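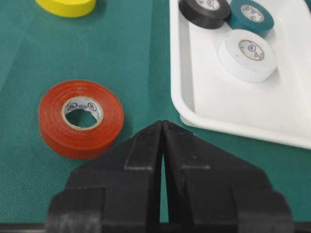
*Zweifingergreifer über der Arbeitsfläche, Isolierbandrollen auf der Matte und in der Kunststoffschale.*

# Wolden veröffentlicht Prüfleitfaden für das Einräumen kleiner Teile

Der Arbeitskreis Wolden hat im Oktober die erste vollständige Fassung seines Leitfadens für Greifaufgaben mit losen Kleinteilen vorgelegt. Das Dokument regelt, wie Versuche mit Zweifingergreifern aufgebaut, gezählt und protokolliert werden sollen. Verbindlich ist es nur für die Mitglieder des Arbeitskreises, darunter der Greiferhersteller Jusulard und das Integrationsbüro Taneo. Eine Einreichung als Normvorlage ist vorerst nicht vorgesehen.

Kern des Leitfadens ist die Referenzaufgabe R5: Fünf Rollen Isolierband in verschiedenen Farben sind von einer textilen Unterlage in eine flache Schale mit erhöhtem Rand zu legen. Die Reihenfolge ist freigestellt. Als abgelegt gilt eine Rolle, wenn sie vollständig innerhalb des Schalenrands liegt und der Greifer sie nicht mehr berührt. Schräglage und Überlappung mit anderen Rollen sind zulässig, müssen aber im Protokoll vermerkt werden. Ein Aufstehen auf dem Rand zählt als Fehlversuch.

Isolierband wurde nach Angaben des Arbeitskreises gewählt, weil es überall erhältlich ist und sich die Abmessungen zwischen den Farben einer Serie kaum unterscheiden. Der glänzende Wickel stellt zugleich Anforderungen an die Bildverarbeitung. Für die Unterlage schreibt Abschnitt 4 einen matten, einfarbigen Stoff vor. Mindestens eine Rolle soll im Farbton nahe an der Unterlage liegen, damit die Erkennung auch bei geringem Kontrast geprüft wird.
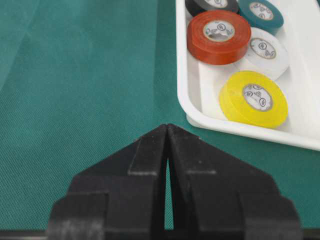
Strittig war bis zuletzt die Behandlung von Abbrüchen. Der Entwurf hatte erlaubt, Durchläufe nach einem Not-Halt aus der Wertung zu nehmen. In der jetzigen Fassung bleiben sie in der Statistik und erhalten einen eigenen Fehlercode. »Wer Abbrüche streicht, misst etwas anderes als die Erfolgsquote«, erklärte Chun-yin Au, bei Taneo für die Versuchsplanung zuständig und Redakteur des Abschnitts 6.

Grundlage der Änderung war ein Ringversuch am Standort Peng. Geplant waren 3.000 Durchläufe, nach Bereinigung um unvollständige Protokolle blieben 2.689 auswertbar. In 132 davon lag am Ende mindestens eine Rolle auf dem Schalenrand auf. Ein Teil dieser Fälle war zunächst als Erfolg verbucht worden, was zur strengeren Definition der Ablage führte.

Weitere Festlegungen betreffen die Dokumentation:

- Die Kamera am Handgelenk zeichnet den gesamten Durchlauf auf, Standbilder allein genügen nicht.
- Greiferfinger werden vor jeder Serie auf Abrieb und Staub geprüft, der Befund wird eingetragen.
- Die Position der Schale darf innerhalb einer Serie nicht verändert werden.
- Eingriffe von Hand beenden den Durchlauf.

Offen ist die Frage der Beleuchtung. Der Leitfaden verlangt gleichmäßiges Licht ohne harte Schatten, nennt aber keine Grenzwerte. Jusulard hat dafür einen Messvorschlag angekündigt, der in die nächste Überarbeitung eingehen soll. Ebenfalls zurückgestellt wurde eine Variante mit verschiebbarer Schale.

Mitglieder können Versuchsreihen nach der Entwurfsfassung noch zu Ende führen, müssen die Abweichung aber im Bericht kennzeichnen. Neue Serien sind nach der aktuellen Fassung anzulegen.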